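Jui-lin Tai was already pouring the tea when I got to her kitchen in Dirkwood, and she had put out a plate of sesame cookies that she kept nudging toward me for the next two hours. She retired in April after a working life spent mostly on the evening shift, and I had come to ask her what it's like to eat supper with your family again.

"Loud!" she said, laughing. "My grandsons talk the whole way through. For years my supper was at four in the afternoon, alone, with the radio on, and then I'd leave a pot on the stove for everybody else and go catch the bus to Hastville."

She still has the notes they used to leave each other on the refrigerator, 176 of them, kept in a cookie tin. Most are about rice, or shoes, or who was supposed to call the dentist. One from her daughter just says, "Mom, I passed," and she read that one to me twice.

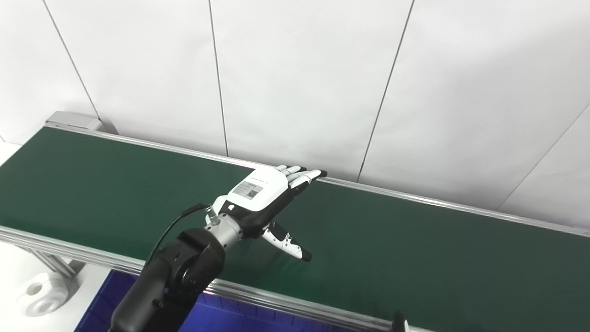 A green conveyor belt with metal side rails.

I asked whether she missed anything about those hours, and she took her time with it (she takes her time with most things, and I was glad to let her).

"The ride home," she said finally. "Sze-wing Siu and I sat together on the last bus for years and years, and I think I told her things I never told my husband. We'd share an orange. Now she's in McIver with her sister, so we talk on the phone, but it isn't the same when you aren't both so tired."

At 58 she is learning to sleep before midnight, with mixed results. Some nights she gets up and makes soup, and her husband has stopped asking why. She sent me home with a jar of it, and made me promise to bring back the jar.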